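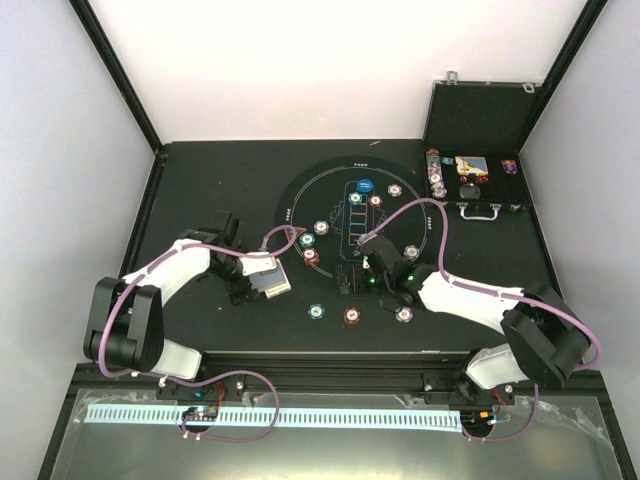
双腕卓上セルの作業規程を第4版に改めました。Zurkdenの各拠点で卓上セルを使う人は、運転者、準備担当、記録の点検担当のいずれであっても、次の作業から新版に従ってください。旧版からもっとも大きく変わるのは、物品の配置と片付けに関する章です。旧版は部品箱とトレーを並べる作業を想定して書かれており、ポーカー用品のように、丸いマットの上や周りにチップが散らばり、奥の角ではケースのふたが開いているという卓面には、ほとんど当てはまる条文がありませんでした。現場ごとに読み替えて運用してきた部分を、今回まとめて条文にしています。

改訂のもとになったのは、前版の運用期間中に集まった243件の作業後報告です。Hamer側の現場とEngström側の現場では報告の書き方が違っていたため、まず同じ様式に直してから読み比べました。けがの報告はありません。多かったのは、開始時の配置が記録と合わない、小物が所定の場所に戻っていない、スリーブの取り回しが前回と変わっている、停止状態の確認欄が空白のまま、という内容です。どれも一件ずつ見れば小さなことですが、あとから記録を使う側では判断に困ります。

新版の条文は全部で31項目です。全文は社内文書庫に置いてあり、本稿では変更のあった項目と、質問の多かった項目を取り上げます。条文の番号は省きます。

適用範囲

対象は、囲いのある卓上に二本の腕を据え、人が卓上の物品を並べ替えながら使うセルです。床置きの大型機、搬送台車、腕が一本だけの検査台は対象外で、それぞれの規程が引き続き有効です。腕が二本あっても片方を取り外して使う期間は、外した側の固定部に覆いをしたうえで本規程を適用します。

本規程は、機械のリスクアセスメントや法令上の手続きに代わるものではありません。設置時の評価、非常停止の回路、速度と力の制限値については設備側の文書が優先します。両者が食い違っているのを見つけた場合は作業を止め、設備担当に知らせてください。現場の判断で緩いほうを採ることは認めません。

開始前の確認

確認は、腕、取り回し、卓面、周辺の順で行います。旧版では順序を決めていなかったので、引き継ぎのときに二人とも同じ箇所を見て、別の箇所をどちらも見ていないことがありました。

腕については、停止状態であること、把持部に物が残っていないこと、固定部に緩みがないことを見ます。手首の表示灯は参考情報として扱います。点灯の色だけで停止を判断しないでください。表示灯の意味は機種と設定によって異なり、同じ緑でも待機と運転可の両方に使われている構成があります。停止の判断は操作盤の表示と非常停止の状態で行い、両方を記録欄に書きます。

取り回しについては、ケーブルとそのスリーブを手首から基部まで目で追います。腕の上で弧を描いている箇所は、腕を伸ばしたときに卓上の物品に触れないか、たたんだときに肘へ巻き込まれないかを見ます。スリーブが弧を描くこと自体は差し支えありません。余長を取らずに張った状態のほうが、手首を回したときに端子へ力がかかります。余長の量は機種ごとの資料に従い、見た目をそろえる目的で結束を追加しないでください。

ホースやスリーブが卓上の物品の上を通る場合は、その位置を開始時の記録に残します。物品を動かせばよい場合は動かします。配置が課題の一部として決まっていて動かせない場合は、最初の動作を低速で行い、引っかかりがないことを見てから通常の設定に戻します。

卓面については、課題に使う物品だけが置かれていることを確かめます。紙片、フィルムの切れ端、テープの残り、前の課題の小物は取り除きます。細かなごみは見落としやすいため、卓面の奥の縁に沿って一度、手前の縁に沿って一度、目を通すことを手順に入れました。黒いつや消しの天板では淡い色の粒がよく目立ちますが、黒い小物や影に入った物は逆に見えにくくなります。照明を変えずに、見る位置を変えて確認してください。

周辺については、囲いの壁と支柱、手前のレール、基板と配線の露出部を見ます。手前側に電子基板や細い配線がある構成では、その上に手や道具を置かないこと、卓上の小物を手前へ払い落とさないことを条文に加えました。チップやさいころのような小物がレールの隙間に入った場合は、指で取り出そうとせず、電源を切ってから設備担当の手順で取り出します。

物品の配置

配置の章は全面的に書き直しました。基本となる考え方は、物品を「固定物」「操作物」「背景物」の三種類に分け、それぞれの扱いを課題票に書いておくことです。

固定物は課題の間に動かさない物で、マットや台紙がこれに当たります。固定物には基準の向きを決めます。丸いマットは回っていても気づきにくいため、中央の印刷や縁の文字を基準にし、どちらが手前かを課題票に図で示してください。粘着材で留めるかどうかは課題ごとに決めます。留める場合は、はがした跡が天板に残らない材料を使います。

操作物は腕が触れる予定の物です。チップ、カード、さいころ、ボタン状の駒などが該当します。操作物は種類と色で書き、開始時にどの区域にあるかを記入します。区域は「マットの上」「マットの外、手前」「ケースの中」のような言い方で足ります。座標まで求めるのは、課題票に特に指定がある場合に限ります。重なって置かれた物は、重なっていることを必ず書いてください。上の一枚だけを数えて記録した報告が前版の期間にあり、終了時の数と合わなくなっていました。

背景物は、卓上にあるが腕が触れる予定のない物です。開いたままのケースは、課題によって操作物の入れ物にも背景物にもなります。どちらとして扱うかを決めずに始めないでください。背景物であっても、腕の可動範囲に入るなら干渉の確認は必要です。ふたを立てて開いたケースは高さが出るので、ふたの縁と留め金の位置まで含めて見ます。持ち手が手前に出ている場合は、把持部の指がかからない向きに倒すか、課題票に出たままと書きます。

配置をばらけさせる課題では、並べ方をわざと整えないことがあります。この場合も、区域の外に出た物は元の区域に戻してから始めてください。「散らばっている」と「落ちそうになっている」は別の状態です。天板の縁にかかった物、腕の真下で基部に挟まれそうな物は、課題の条件にかかわらず移動します。

カード類には別に注意が必要です。薄い物は把持に失敗したときに滑って遠くまで動き、隙間に入ります。束のまま使うか、一枚ずつ使うかを課題票で指定してください。箱入りの物は、ふたを開けて使うのか箱ごと持つのかも書きます。角が折れたカードは次の課題から外し、交換したことを記録します。

手を入れるとき

運転中に囲いの中へ手を入れることは、これまでどおり禁止です。新版では、運転の合間に物品を並べ直す場合の手順を明文化しました。

腕を待機姿勢に戻し、停止操作を行い、停止を声に出して相手に伝えます。相手が復唱してから手を入れます。一人で作業している場合も声に出してください。並べ直しが終わったら手を完全に囲いの外へ出し、物品の位置を見直し、そのあとで再開の操作をします。手を入れる人と再開を操作する人が別の場合、再開の権限は手を入れる人が持ちます。操作側から「もうよいか」と促すことは控えてください。

待機姿勢では把持部が卓上の物品の真上に来ないことが望ましいのですが、課題によっては避けられません。そのような課題では、並べ直しの間だけ使う退避姿勢を別に登録します。登録した姿勢の名称は課題票に書き、拠点の中で同じ名称を使ってください。Varkentの制御盤を使っている拠点では、姿勢名に空白を入れると呼び出し一覧の並びが変わるという報告が来ています。当面は空白を使わない名称にそろえます。

袖口の広い上着、首から下げた名札、外れやすい腕時計は、手を入れる前に外すか収めます。手袋は、課題票で指定がある場合を除いて使いません。静電気対策の手袋を使う場合は、指先が余らない寸法のものを選びます。

把持と力の設定

把持力の初期値は、課題で扱う物のうちもっとも壊れやすい物に合わせます。チップとカードの箱を同じ課題で扱うなら、箱のほうが基準です。物ごとに設定を切り替える課題では、切り替えに失敗したときにどちらの値が残るかを事前に確かめ、課題票に書いてください。

二本の腕が同じ物に触れる動作は、受け渡しとして登録されたものだけを許可します。登録のない課題で両腕が同じ物をつかんだ場合は、いったん停止し、片方の把持を手順に従って解放します。引き合ったまま操作を続けて物が破損した例があり、破片の回収に時間を取られました。

つかみ損ねたときの再試行は、課題票に書かれた回数までとします。回数が書かれていなければ、再試行はせずに停止し、失敗として記録してください。失敗の記録は評価に不利になるものではありません。書かれていない再試行のほうが、あとで扱いに困ります。

片付けと員数

終了時には、操作物の員数を開始時の記録と照合します。合わない場合、そのセルは次の課題に使えません。探す順序は、卓面、ケースの仕切り、把持部の指の間、レールの周り、床です。見つからないときは「不明」と書き、次の担当に口頭でも伝えます。予備を足して数だけ合わせることは禁止します。予備を使うときは、不明の記録を残したうえで、別の操作として記入してください。

物品はケースや箱の決まった仕切りに戻します。仕切りの割り当ては拠点ごとに決めて構いませんが、ケースの近くに図を掲示してください。課題の都合で戻さずに置いておく場合は、セルの手前に「配置保持」の札を出します。札の有効期間は当日限りです。翌日に同じ配置を使うときは、開始時の確認を最初からやり直します。

天板の清掃は乾いた布で行います。布製やゴム製のマットを水拭きした場合は、乾くまで課題に使わないでください。溶剤はマットの印刷を落とすことがあるため、設備担当の許可がある場合に限ります。

記録の書き方

報告様式の自由記入欄には、見たことと考えたことを分けて書いてください。「右の把持部が空のまま閉じた」は見たことです。「位置ずれのせいだと思う」は考えたことです。両方とも役に立ちますが、混ざっていると点検担当が区別できません。様式には欄を二つ設けました。

左右の呼び方も統一します。セルの手前、すなわち腕の基部がある側に立ち、卓面に向かって左にある腕を左腕と呼びます。Engström側の一部の現場では壁側から見た呼び方が残っていましたが、新版の施行後はすべて手前基準です。古い課題票を使う場合は、左右の記載を直してから印刷してください。

色の名前は、拠点に配った見本表の語を使います。青緑を青と書くか緑と書くかで、同じチップが別の物として数えられていた記録がありました。二色の物は、面積の広い色を先に書きます。見本表にない色は、近い色に寄せずに「その他」とし、括弧の中に自分の言葉で書いてください。

文字が小さくて読めない表示は「判読不能」と書きます。推測で補わないでください。手元の現物で読める場合はこの限りではありません。

移行期間

新版の施行日は2023年12月14日です。施行日から21日間は旧様式の報告も受け付けますが、確認の順序と手を入れるときの手順には移行期間を設けません。旧様式を使う場合は、停止状態の確認欄を余白に手書きで足してください。

拠点の責任者は、移行期間の終わりまでに、卓上セルを使う全員が新版を読んだことを確認し、署名の一覧を文書庫に登録します。読み合わせの形式は問いません。実際のセルの前で一度通して行うことを勧めます。図面の上で読むだけでは、スリーブの取り回しと待機姿勢の項目が伝わりにくいという意見が、試行した拠点から出ています。

よくある質問への回答

課題の途中で操作物がマットの外に出たが、課題はそのまま続けてよいか、という質問がありました。天板の上にとどまっていて、縁にかかっておらず、腕の基部に近づいていなければ続けて構いません。終了後の記録に、どの時点で外に出たかを書いてください。

ケースに付属している、課題で使わない小袋や予備の箱はどうするか。ケースに入れたままで構いません。その場合は背景物として課題票に載せます。中身が外から分からない物は、外見だけを書きます。

スリーブの色が左右で違っていてもよいか。規程では色を指定していません。ただし、色で左右を見分ける運用にしている拠点では、交換時に同じ色が手に入らないことを見込んで、腕の側にも表示を付けてください。

天板や前縁に貼ったラベルがはがれかけているときは、その場で押さえ直して使い続けず、貼り替えます。粘着面が出たままだとカードが付きます。貼り替えた日と内容は設備の点検簿に書きます。

次回の見直し

次の定期見直しは5月に行います。それまでに集まった作業後報告をもとに、把持力の初期値の決め方と、退避姿勢の名称を見直す予定です。Hamer側の現場からは、課題票の図を手書きでもよいことにしてほしいという要望が来ており、見直しの議題に入れました。それまでは、手書きの図を使う場合も印刷した課題票に添付する形にしてください。

規程の文言に関する質問は文書庫の該当ページにある問い合わせ欄で受け付けます。設備の不具合や、作業を止める必要があると思われる事柄は、問い合わせ欄を使わずに、拠点の設備担当へ直接連絡してください。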